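Kerkstead Small Parts Assembly Cell
Product page, updated 7 October 2022

The Kerkstead cell is a bench-mounted arm for shops that put together small gear trains in short runs. It takes over loading gears onto carrier plates. Setup, inspection and final fit stay with your people.

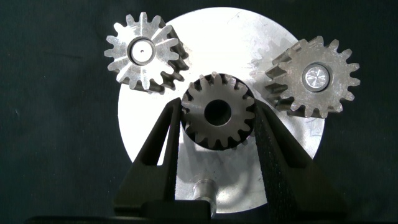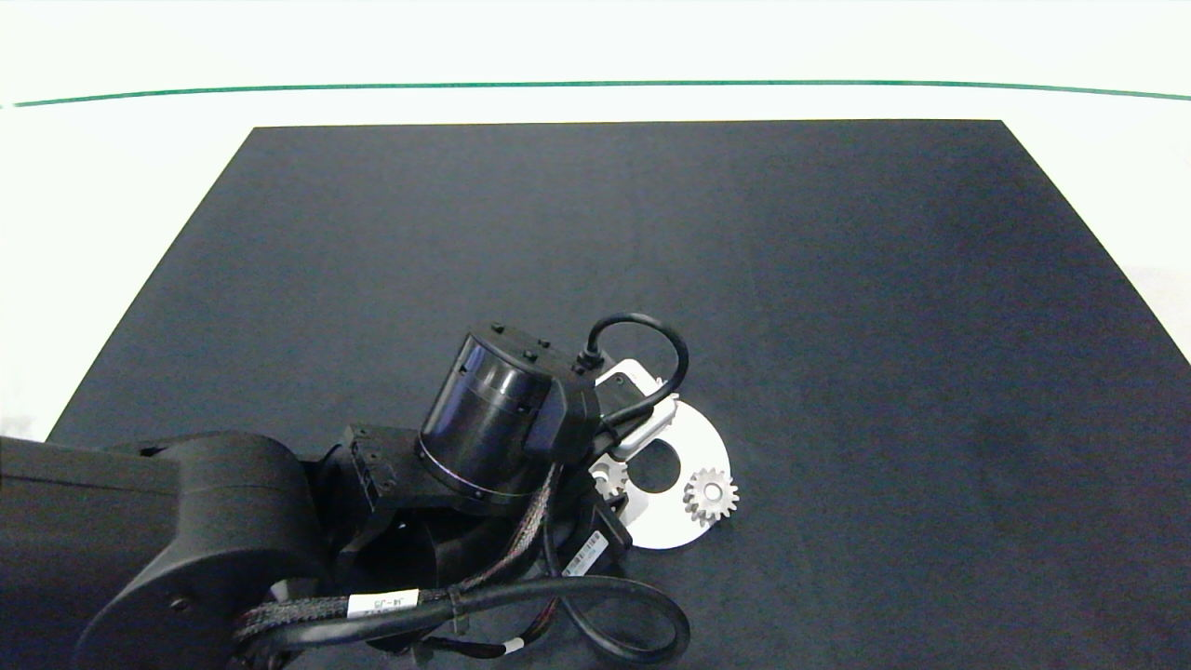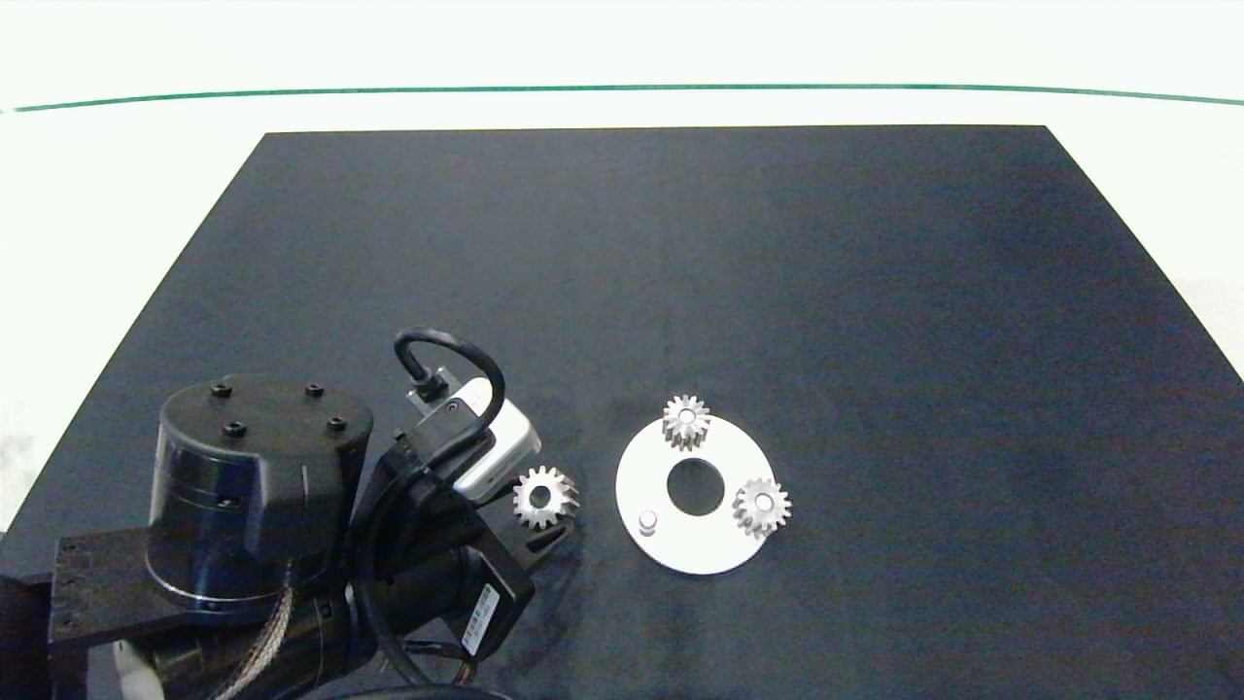
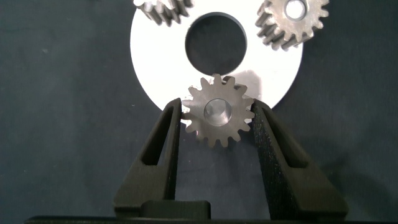 Spur gears on a round plate

Most of the shops that call us have the same bench problem. One or two assemblers spend the first half of a shift placing gears by hand, and by noon their fingers are sore and the parts waiting for inspection have piled up. The cell runs that step while the assembler works at the next station. It picks up one gear at a time between two black fingers that close on the teeth from either side, so the bore stays open and the gear can go down over a post. The mat under the work is dark because pale plates are easier to find against it, and it lifts off for cleaning.

Dremmont put a cell on its gearbox line and kept the same crew. Folasade Nnaji, who runs the line, moved her assemblers to inspection and rework. "They still fix a plate by hand when it needs it," she says. "They just don't do 500 of them before lunch." The job sheet changed too. Each assembler now signs off on the cell at the start of a shift and logs any stops.

Training takes 2 days. Day one covers safe reach, stopping and restarting, and clearing a dropped part. On day two your own people teach the cell a plate from your line, with our technician at the bench. No programming background is needed. Hakim Sinaga schedules training and will ask for sample parts ahead of the visit.

What comes with it
Arm, gripper and spare finger set
Wrist camera and overhead camera
Work mat
Soron control software, one seat
Stop button and bench clamp

Largest gear: 65 mm across
Order number: 3789

Not included: bench, carrier plates, part trays. The Lloyd tray feeder is sold separately and fits without changes to the bench clamp.

Replacement fingers ship from stock. Have the order number ready when you call.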